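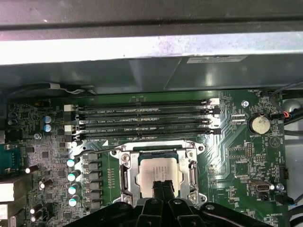

On Keeping Old Letters, and on Letting Some of Them Go
16/05/2024

Readers of this blog will know that I have spent much of the past winter sorting the papers left by my late aunt, Signe Snorradóttir. The work is now complete, and several correspondents have asked for an account of how it was done. I set it out below in the order in which it happened, with the errors left in.

The papers arrived from her house in Nundumgate in a single delivery in February. There were 27 boxes. Most were shoe boxes, tied with kitchen string, and two were hat boxes of the old round kind, which do not stack and which I came to dislike very much. My aunt had labeled each one on the lid. The labels referred to a system that she carried in her head. "Endale, second lot" contained gas bills, a recipe for pickled herring and a long run of letters from a school friend who had never, as far as I can establish, been to Endale.

My first decision was to read everything before discarding anything. I kept to this for nine days. On the tenth I met a box of seed catalogs and gave it up. From then on, printed matter with no handwriting on it was set aside at once, and I have regretted the loss of only one item, a bus timetable for the Sakitz line which my cousin later asked for by name.

My second decision was to sort by writer and then by date. Many guides recommend that papers be left in the order in which they were found, and I understand the argument. A family is not an archive, however, and the people who will consult these letters want to find their own mother or their own grandfather without assistance. Each writer now has a folder. Letters without a date were placed according to the stamp or, failing that, according to which of the cats was mentioned. My aunt kept cats without interruption from her marriage onward and reported on them faithfully, and her friends replied in kind.

The question of private matters took longer. There is a group of letters from her years in Lallent, before she married, which were plainly meant for one reader. I read the first, and part of the second, and then closed the folder. I consulted Usha Kurup, who was her neighbor for most of her life and who knew her better than any of us. Her view was that my aunt had burned what she wished to burn, and that whatever survived had been left on purpose. I am not certain that I agree. My aunt also left a drawer of dead batteries. The folder has been sealed, with a note on the front, and it will be for the next person to decide.

In all, 86 letters were kept from the school friend alone. They are the best of the collection. She wrote in pencil, on both sides, and then up the margins when the page was full - a habit that makes the reading slow but gives the endings a certain speed. She had firm opinions on curtains. She disapproved of my uncle for the first several years and then, without any explanation in the letters, began sending him her regards.

Some practical notes follow for those who face a similar task. Remove paper clips early, as they rust and mark the page. Do not use adhesive tape on a tear. Work at a table that is not needed for meals. Write on folders in pencil, and write the full name, including for persons whom everyone in the family now knows simply as Bibi.

Letters whose writers have living children are being returned to those children, should they wish to have them. Two parcels have gone out and one reply has been received, which was cordial but asked chiefly about a casserole dish. I have not found the dish.

Relatives who believe that they may be owed letters are invited to write to me at the usual address before the end of the summer. The hat boxes are also available.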